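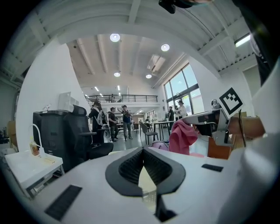
How Does a Robot Learn to Pick Up a Sock?

You learned to put away laundry by watching someone else do it and then trying it yourself. You may not remember learning it at all. A robot has to learn too, and it starts out knowing much less than you did. It doesn't know what a sock is. It doesn't know that cloth bends and a cup does not.

One way to teach it is to collect examples. An example is a recording of a job being done by a person, from start to finish. When a computer has enough of these recordings, it can look for patterns in them and use the patterns to guess what a robot should do next.

Senad Berisha runs the recording sessions for a project called Pilteo. Last November his team made 3,878 recordings of people picking up cloths and putting them in a basket. That is one small job, done again and again.

A hand you can hold

A person's hand and a robot's hand are very different. You have five fingers that bend in many places. Many robots have a gripper, which opens and closes like a pair of kitchen tongs. If the computer only watched videos of human hands, it would have to work out how to do the same thing with a gripper, and that is hard.

So the people on the Pilteo team do the job with grippers. They hold one by its handle and use it to pick things up. A camera on the gripper records what is in front of it. Later, a robot with the same kind of gripper and the same kind of camera will see things from nearly the same place.

Some grippers also carry a square with a blocky black and white pattern. It is called a marker. A marker is easy for a computer to find in a picture, and it can help the computer work out where the gripper is and which way it is turned.

What happens in one recording

The jobs are short. On the Pilteo team, a cloth job goes like this:

1. Put the basket and the cloths on the table.

2. Start the recording.

3. Move the gripper to a cloth, close it, and lift.

4. Carry the cloth over the basket and open the gripper.

5. Do the same with the next cloth until the table is clear of them. Bottles and cups stay where they are.

6. Stop the recording and set up the table again in a new way. 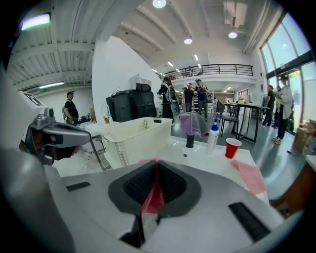
Why do it so many times?

Think about learning to catch a ball. If someone threw you the same ball from the same spot every time, you would get good at that one throw. Then someone would throw it a bit higher and you would miss.

Computers have the same trouble. If the pink cloth is always on the right side of the table, the computer may learn "go to the right side" when it should learn "go to the cloth." So the team changes things between recordings. The basket moves. A cloth that was flat gets crumpled up, or gets draped over something tall. Other things are left on the table too, so that the computer has to learn which things belong in the basket.

Rooms matter as well. Daylight from a window looks different in the morning and in the late afternoon. People walk by and furniture gets moved. A robot in a real home will have to deal with all of this.

One person records 50 jobs and then takes a break of 20 minutes. Tired arms make shaky recordings.

Checking the examples

Not every recording is kept. After a session, someone watches each one on a computer. Sometimes a cloth falls on the floor. Sometimes a person forgets to press stop. In one batch Senad had to throw out 27 recordings in which something was blocking the camera.

A dropped cloth is not always a bad example. If the person goes back and picks it up, the recording shows how to fix a mistake, and a robot needs to know that too. Those recordings are kept and given a label that says "dropped and fixed."

From examples to a robot

The recordings that pass the check go into the computer. It looks at one moment and guesses how the gripper should move. Then it compares its guess with what the person did. At first the guesses are bad. Each time, the computer changes its settings a little so the next guess will be closer. This is called training, and it can take days.

After training, the robot tries the job itself, with cloths in places that were not in any of the recordings. If it keeps missing the ones near the edge of the table, the team goes back and records more cloths near the edge.

Words to know

Gripper: the part of a robot that grabs and holds things.

Example: one recording of a job, used for teaching a computer.

Marker: a pattern that a computer can find easily.

Training: the time when a computer practices guessing and gets corrected.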